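Questions readers ask about the Clarken stories

Do I have to read them in order?
Oh, please don't worry about that! Each story stands on its own two feet, though if you start with "The Bumonier Ferry" you'll meet old Trujillo before he loses the boat, and I do think he's better company that way.

Is Clarken a real town?
No, but I've lived in it for 22 years -- in my head, anyway -- and I could walk you to the post office in the dark.
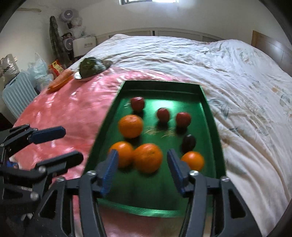

Why does Mika never speak in the last story?
I get more letters over this than anything else. She talked plenty in the early drafts, pages of it, and every time I read them back I liked her less, so out it all went.

Will there be another collection?
Yes, I hope in December, with three new stories and one very long one that my editor is still being kind about.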